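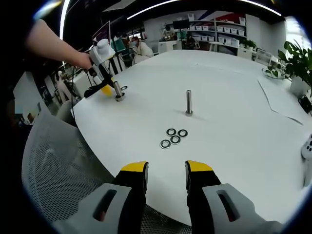 Bolts, washers and the big white table

Mokville Fix-It Newsletter, Nov 2, 2014

If you haven't been by the workshop since September, come and look at the hardware shelves! The great fastener sort is well underway, and I have had more fun with it than a grown person should probably have with a pile of washers.

For newer members, a little background. When the old Wavell hardware store closed, we were offered the contents of its back room, and we said yes before we had seen them. What came over was coffee cans, cigar boxes, paper sacks gone soft at the bottom, a drawer with no cabinet, and one very heavy bucket that took two people and a hand truck. Bolts in with nuts, nuts in with washers, metric in with inch, and a good handful of things we still can't name. It sat under the bench for most of a year. Every time somebody needed a quarter-inch bolt they would get down on their knees, stir for a while, give up and drive to the store.

So in September we cleared off the big round table and started. I had wanted to do it at the workbench, where the vise and the good lamp are, and I was wrong about that. The bench is dark wood with a hundred years of gouges in it, and small parts disappear into it. On the white tabletop everything shows up. A thin washer that you would never spot on the bench sits there as plain as a button on a shirt. The table is glossy, too, so the flat parts slide when you push them with a fingertip, and you can herd a whole bunch of them over to the side with a playing card. (Playing cards are the best tool we have found for this. An old deck lives in the left-hand drawer. Please leave the jokers, they're the stiffest.)

The round shape does have its drawbacks. There is no corner to push things into, and a bolt laid on its side will roll in a slow arc on that slick top and keep going until it finds the edge. That is why so many of us have picked up the habit of standing bolts on their heads, threads up. They stay put. You can also see the length right away, and a row of them standing there like little chimneys is a nice thing to look at. I have caught myself lining them up by height when I was supposed to be doing something else.

How we're sorting

We tried a few ways. The first was to do everything at once: pick up a piece, figure out exactly what it is, put it in its final home. It was slow and it made people cranky, mostly because every other piece meant reaching for the gauge. We now go in passes.

First pass is by kind only. Bolts and machine screws, wood screws, nuts, washers, and everything else. Don't measure anything. Don't read the heads. Just get it into the right tray and keep moving. This is the pass for when you want to talk, and I would say most of the good conversation this fall has happened over it.

Second pass is by size. For bolts and nuts use the thread checker that's chained to the shelf, the one with studs on one side and holes on the other. Thread it on by hand, a full turn or two. If it binds, stop. Inch and metric can feel like a match for the first turn, and a nut that has been forced onto the wrong stud will chew up the checker for everybody. We only have the one.

For washers we go by the hole. The outside can be almost anything for the same bolt: standard flat washers, the wide fender kind, the narrow ones. Put the hole over the sizing pegs and see where it sits without rattling.

Third pass is finish and condition. Zinc, stainless, plain steel, brass. A magnet on a string is hanging by the window to help with this, although it will not settle every argument, some stainless pulls a little and some doesn't pull at all. Anything with crossed threads or a badly rounded head goes into the scrap pail. Light rust is fine. Light rust goes into the vinegar jar, and whoever is there the next day rinses it, dries it and gives it a wipe of oil. It is really satisfying to see what comes out of that jar.

About the washers

I had never given washers much thought. Now I could talk about them all evening, ask my family!

We have plain flat ones by the thousand, or it feels that way. We have split lock washers, star washers with the teeth inside, star washers with the teeth outside, cupped ones, wavy ones, and a paper sack of fiber ones from plumbing jobs. We also have a tin of sealing washers, metal with rubber bonded on, and those I'd like to ask everybody to be a bit careful with. Please keep them away from the vinegar and out of the solvent. Check the rubber before you put one in the tray. Press it with a thumbnail: if it springs back, keep it, and if it's cracked or hard it can go. They cost real money new, and they are just the thing for roof panels, tanks and outdoor faucets.

Set washers out flat on the table when you're sorting, in a single layer with a bit of daylight between them. Stacked washers cling together when there's any oil on them, and you'll think you've got one thick one when you have a pair of thin ones. This fooled me more than once. A twist between finger and thumb will tell you.

For odd short cylinders, spacers, bushings and standoffs, we have a separate tray with a blue rim. Stand them on end so the bore can be seen from above. Don't toss any! Somebody fixing a lamp or a desk chair will want exactly that piece, and they are maddening to buy in ones.

The count so far

I did promise a count, so here it is. As of last week the washer drawers hold 758 sorted pieces, all checked on the pegs and labeled. Bolts stand at 272. That looks low next to the washers, but each bolt takes three or four times as long, and the bolts also had the worst of the rust. We've filled over 70 of the little drawers in the Stistholm cabinet, the gray one with clear fronts along the back wall, and I'm told there is a second cabinet like it if we can find a way to get it up the stairs.

The bucket has not been touched. I look at it sometimes.

Labels

Each drawer has a paper label with size, length and finish, in that order. We've also taped one sample piece to the front of every drawer, and that has turned out to be a better label than the label. You hold your broken bolt up against the cabinet and walk along until you see its twin. Kids do it faster than we do. If you take the last piece in a drawer, turn the label over so the red side shows. Don't take the taped one, please. It looks like a spare and it isn't one.

Handwriting: capital letters, pencil, not marker. We've had to relabel the same drawer three times already when what we believed was five-sixteenths proved to be eight millimeter. (They are very close. The thread checker knows, your eye doesn't.)

Things that have already been fixed out of the sorted drawers

A garden gate in Wavell that had been held shut with a bungee cord. Two kitchen stools. The hinge on our own bathroom door, long overdue. A sewing machine table with one missing leg bolt in an odd thread, which came in on a Saturday-morning kind of whim and went out again twenty minutes later with the right bolt in it. A stroller. The lid on the big pot that the folks at Güneş bring over for our soup nights, which had lost its knob and was being lifted off with a fork through the hole. One machine screw, two washers and a wooden drawer pull, and it's as good as new. It may be a little fancier than the pot deserves.

That's the part I enjoy most. All this stuff was sitting there the whole time and we couldn't use it, and now a person can walk in with a wobbly chair and be done before the coffee's ready.

If you'd like to come and sort

Please do! You don't need to know a thing about hardware. If you can tell a nut from a washer you're ready for the first pass, and you'll pick up the rest in an evening. The mesh-backed office chairs are comfortable for a long sit, and we've put a folded towel by the table for anyone who likes a soft spot to empty a can onto first. Do empty cans onto the towel. A full can of bolts tipped straight onto that tabletop makes a noise I would prefer not to hear again, and I would like the top to stay as shiny as it is.

Bring reading glasses if you use them. Wear something you don't mind getting gray, the old oil gets into cuffs. There is hand soap with grit in it at the sink.

A few things we could use, if you're cleaning out your own garage:

Muffin tins, any size, rust is no problem
Shallow trays or jar lids
A second thread checker, inch or metric, even a beat-up one
Clean baby food jars with their lids
Pencils
A small brass brush for threads

And please, before you donate your own coffee can of mixed hardware, which several of you have kindly offered, hold on to it until the new year. We want it. We just want to see the bottom of ours first.

The table stays set up for sorting through the end of the month, except on soup nights, when the trays go up on the shelf by the window in the order they came off. Match the number on the tray to the number on the shelf. Whoever put tray 2 back upside down, we found the rest of them under the radiator.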